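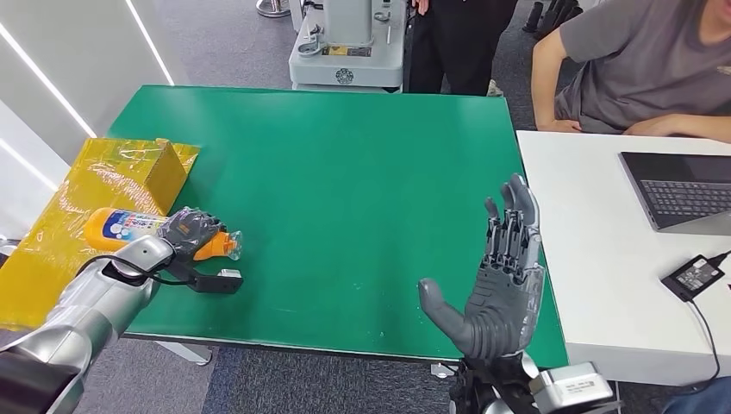
Orange bottle held over the green table, label partly covered.

January 23, 2024
Posted by the author of Drorbridge Notes

I have been relabeling the chemicals shelf in the utility room, and the main lesson so far is that the label matters less than the adhesive behind it.

The first batch went on in July. These were plain paper labels from Unora, printed on an inkjet and stuck straight onto polyethylene bottles. Within weeks the corners had lifted on most of them. Polyethylene has low surface energy, so a general-purpose acrylic adhesive never wets out properly. Curved surfaces make it worse, as the stiffness of the paper is always pulling the edge away from the bottle.

The second batch is polypropylene film from Tabrizi with a rubber-based adhesive. The film bends more easily and the glue grabs at once, which also means you get one attempt at placing it. I wipe the bottle with isopropyl alcohol, let it dry, and press from the middle outward. No lifting yet, but the room only drops to 19 degrees in winter – July will be the real test.

Ink is the other half. Inkjet dye runs when a damp hand touches it. Thermal transfer with a resin ribbon does not, and a 400-label roll should outlast the shelf. I put the product name, dilution and fill date on each one. The stock number goes at the bottom in small type (the descaler is 2549) and matches a line in the spreadsheet.

Still to do: the squeeze bottles. Film labels crease when the wall flexes, and I have not found a soft enough stock in that size.

2 comments

Stusent: Try a polyethylene film for the squeezables. It moves with the wall. Costs more.

inkandglue: Does the rubber adhesive go yellow in sunlight? Mine did on a windowsill.

Contact | © 2024 Drorbridge Notes | Back to top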